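Govmont aperta regras de rotulagem para doces vendidos a peso

As lojas de doces e mercearias de Govmont vão ter de indicar a lista completa de ingredientes e os alergénios em todas as embalagens preparadas no próprio estabelecimento. A regra entra em vigor em junho e abrange também as bancas do mercado coberto de Zaltstead, que até agora estavam dispensadas por venderem sobretudo pequenas quantidades.

O regulamento municipal foi aprovado na reunião de ontem à noite, com 12 votos a favor e três abstenções. O texto aplica-se a caramelos, gomas, frutos secos cobertos, bolachas e misturas embaladas à vista do cliente. Os produtos que já chegam às lojas com rótulo de fábrica continuam sujeitos apenas às normas gerais.

Segundo o serviço de fiscalização alimentar do município, foram visitados 47 estabelecimentos durante o inverno. Em 11 deles havia embalagens sem qualquer referência a leite, amendoim ou frutos de casca rija, embora esses ingredientes constassem das faturas dos fornecedores. Não foram aplicadas coimas, mas os proprietários receberam uma notificação por escrito e um prazo para corrigir a situação.

«A maioria dos casos resolve-se com uma etiqueta bem feita», disse Pascal Vidal, responsável pelo serviço. «O problema é o saquinho que sai da loja só com o preço. Quem o recebe de presente não sabe o que lá está dentro e não tem a quem perguntar.»

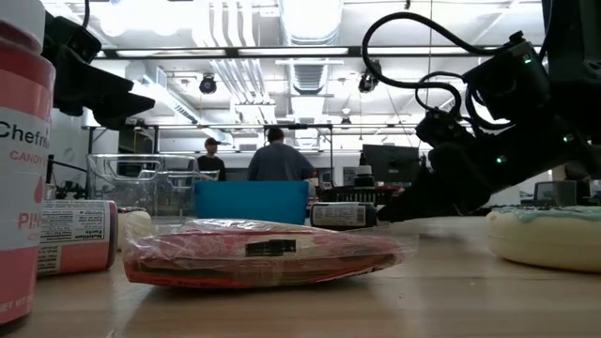 As novas etiquetas terão de incluir o nome do produto, o peso, a data de embalamento, a validade e o contacto da loja. Os alergénios devem aparecer em negrito ou em letra de outra cor. O tamanho mínimo dos caracteres foi um dos pontos mais discutidos: a primeira versão previa letra maior, mas os comerciantes alegaram que o texto não caberia nos sacos mais pequenos. Ficou decidido que, nestes casos, a lista pode seguir num folheto preso à embalagem.

A tabela nutricional não será obrigatória para os produtos embalados na loja.

Na confeitaria Đào, junto à estação, os rótulos já são impressos no balcão desde o ano passado. A gerência diz que o equipamento foi pago em poucos meses e que a maior dificuldade é manter as receitas atualizadas quando muda um fornecedor. Já na rua Skosterel, onde se concentram as lojas mais antigas, alguns comerciantes queixam-se do calendário. A Páscoa é a época de maior movimento e vários dizem que só depois disso terão tempo para tratar do assunto.

O município vai disponibilizar modelos de etiqueta gratuitos e duas sessões de esclarecimento, ambas às 19h00, no salão da junta. Os comerciantes que vendam em mais de um local precisam de se inscrever apenas uma vez. Durante os primeiros três meses, as infrações dão origem a advertência. A partir daí, as coimas variam consoante a dimensão do estabelecimento e a gravidade da falta, sendo agravadas quando esteja em causa a omissão de um alergénio.

Foi ainda criado um endereço para queixas e dúvidas de consumidores. Os pedidos podem ser entregues também em papel, no balcão de atendimento da câmara, com a embalagem ou uma cópia do talão de compra.

1521 partilhas
12 comentários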